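3.2 Night lighting and route choice

Street lighting was logged along the Urkura corridor between the Horrocks junction and Ustside, after dark, in July. Lamp type was noted per block, older Soltex heads where still fitted. Conditions vary a lot from one block to the next, mostly due to shopfronts.
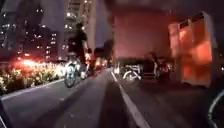
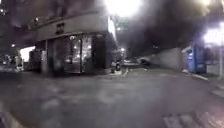 Figure 2. Night conditions in the study area. First: cyclist in a dark lane beside a planted median. Second: corner building with lit ground-floor glass.

Survey answers came from 293 riders, all of whom had made the trip at least once after 9 pm. Of these, 60 said they take a different way home at night than in the morning. Reasons given were mixed. Poor light came up most, then parked cars, then turning traffic at Horrocks. A few wrote only "habit". We kept those in.

Detour length was worked out from the routes riders drew on the paper map. Short detours (under 200 m) were dropped, as the drawn lines are not acurate enough to tell them from a sloppy pen stroke. This probably hides some real changes, for example riders who move over one street and come straight back.

Light readings were taken at handlebar height, facing ahead, once per block. Same meter throughout. Two blocks near Ustside were closed for pipe work and have no reading; they are left blank in the table and not filled in from neighbors. Shopfront light was not separated from street light. It should have been, looking back, as some stores switch off at closing and the reading then drops without any change to the lamps. Riders who travel later may be seeing a much darker street then the one we measured.

Weather not controlled for. Readings on rainy nights were thrown out and taken again, but the survey did not ask about rain at all. Section 3.3 deals with the daytime counts, which used the same blocks and the same numbering.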